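Questions about the Stesholm workroom, the big tables and how to book them. Last revised in October.

## Booking

**How do I reserve a table?**
Use the booking form or call the front desk at extension 106. You can book a single table or the whole room. Bookings open at 7 a.m. and are handled in the order they come in.

**Can I book just one seat?**
No. Tables are booked whole, but you can share yours with anyone you like. Guests don't need to be members.

**How long can I stay?**
Up to seven hours per booking. If no one has the table after you, the desk can extend it the same day.

**What does it cost?**
Nothing for members. Visitors pay a flat fee at the desk, by card only.

## Getting in

**Where is the workroom?**
On the second floor of the Jasińska building, past the elevator. The side entrance on the parking lot is locked after 6 p.m. — use the front door in the evening.

**What is the door code?**
It changes with each booking and is sent with your confirmation. Older codes, including 2381, no longer work.

**Is there storage?**
Yes, lockers in the hallway. Take your things with you at the end of the day. Lockers are cleared overnight and anything found goes to the front desk.

## The tables

**Can we move them?**
Please ask first. They are heavy, and the desk can send someone to help. Chairs can go wherever you want them.

**What can I put on a table?**
Laptops, paperwork, tools and most project equipment are fine. The limit for a single item is 600 pounds on the floor stand and much less on a tabletop, so call ahead if you are bringing anything heavy.

**Can I cut, glue or paint?**
Cutting is fine on a mat. Glue and paint need a cover sheet under them. Mats and sheets are kept in the Flimus cabinet by the window.

**How do I clean up?**
Wipe the top with a damp cloth and the spray from the cabinet. Don't use scouring pads. Dry-erase marker comes off with the same spray, but permanent marker often doesn't, so tell the desk if you find a mark that won't budge.

**Is there room for several people to work at once?**
Yes. The white tables are large, and people can sit along the sides with their work between them. 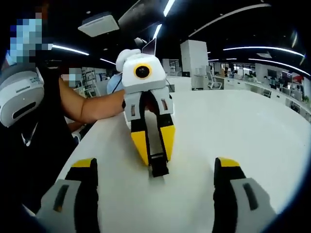
## Food, noise and other questions

**Can we eat at the tables?**
Drinks with lids are allowed. Meals go in the Skelberg lounge downstairs, which has a microwave and a sink.

**Are phone calls OK?**
Short ones. For longer calls, step into the hallway.

**Something is broken. Who do I tell?**
Call extension 106 or leave a note at the desk with your table number.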